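3.2 季前友谊赛中的轮换与下半场跑动

阅读时间：6 分钟

季前赛一向不受研究者重视，我们却觉得它有趣极了！比分不计入积分榜，教练敢于换人，年轻球员也敢于尝试，许多在联赛里要等上半个赛季才会出现的阵容组合，在这里一个下午就能看到。本节讨论Pomar队在季前阶段的14场友谊赛，对手既有同级别的Hotberg，也有大学队和地方业余队。我们关心的问题很简单：中场休息时的大面积换人，究竟怎样改变下半场前段的压迫强度？

数据整理采用人工逐段标注。凡是防守方在对方半场主动逼抢持球人、且至少有两名队员同时向球移动的情形，记为一次压迫。14场比赛共得到1043次压迫，每一次都记录了起始区域、参与人数和结果（夺回球权、对方出界、对方突破、犯规）。标注由两人独立完成，遇到分歧再一起回看录像。回看的过程比预想的愉快得多，好几次我们为了一个边后卫的站位争论到晚上，第二天早上又接着争。 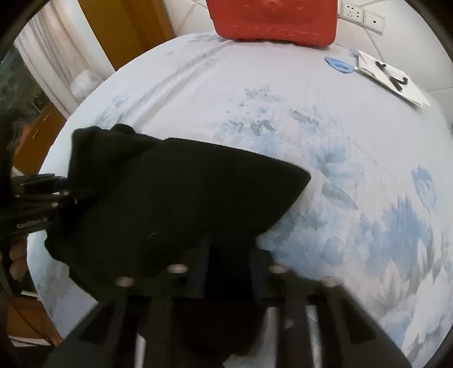
换人规模按中场休息时更换的人数划分：六人及以上为“大轮换”，其余为“小轮换”。这样的划分有些粗糙，但与教练组的实际安排相当吻合。季前赛里很少见到只换四五人的情况，要么微调，要么几乎换掉整支队伍。守门员的更换不计在内，他们对前场压迫的影响需要另外的方法来衡量。

最令人兴奋的结果出现在下半场开始后的那一小段时间。我们原以为大轮换会带来混乱，新上场的球员彼此不熟，压迫应当减少。数据却给出了相反的方向：大轮换之后，压迫次数明显上升，而且起始位置更靠前。体能充沛当然是一个原因，另一个原因或许在于竞争，替补球员要在有限的时间里争取名额，每一次冲刺都格外卖力。看录像时这种劲头非常直观，前锋丢球以后立刻回身追抢，连边线附近那些希望不大的球也不放过。

图 3　夹持器提起的黑色织物，下方为床面。
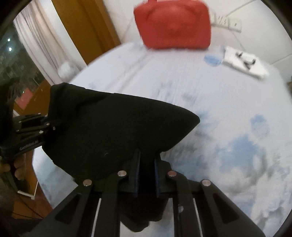
图 4　黑色织物夹在两根竖直平行的夹指之间，部分垂于夹指下方。

不过，次数多并不等于效果好。大轮换之后的压迫里，以夺回球权告终的比例有所下降，被对方一脚直塞打穿的情形则增多。问题多半出在第二线：前锋已经压上，中场球员慢了半拍，中间留出一大片空当。对阵Hotberg的那场最为典型，第69分钟的失球就是这样来的。三名球员围抢右后卫，对方横向一拨，中路便无人保护了。我们把这段录像反复看了很多遍，越看越觉得它适合拿来做训练教材。

Juhász指数（本文用来衡量前场与中场两条线间距的量）在这里很有帮助。大轮换后该指数先升后降，也就是说两条线起初拉得较开，随后逐渐收拢。球员们在比赛进行中就能学会彼此的节奏，这一点实在让人高兴！小轮换的比赛里，指数全程比较平稳，压迫的起伏也小得多。

还有两处需要留意。其一，对手水平差别很大，面对业余队时高位压迫的成本很低，我们已按对手级别分组重新计算，方向没有变化，幅度则小了一些。其二，六月的几场比赛在Flendska球场进行，那里的场地偏窄，围抢本来就容易形成。把这几场剔除以后，大轮换与小轮换之间的差别依然存在。

下一节转向定位球，讨论轮换后角球防守的人员分配。

相关内容
3.1 样本与标注流程
3.3 轮换后的角球防守
4.1 场地宽度与围抢成功率
附录：压迫事件编码表

分享 14　评论 6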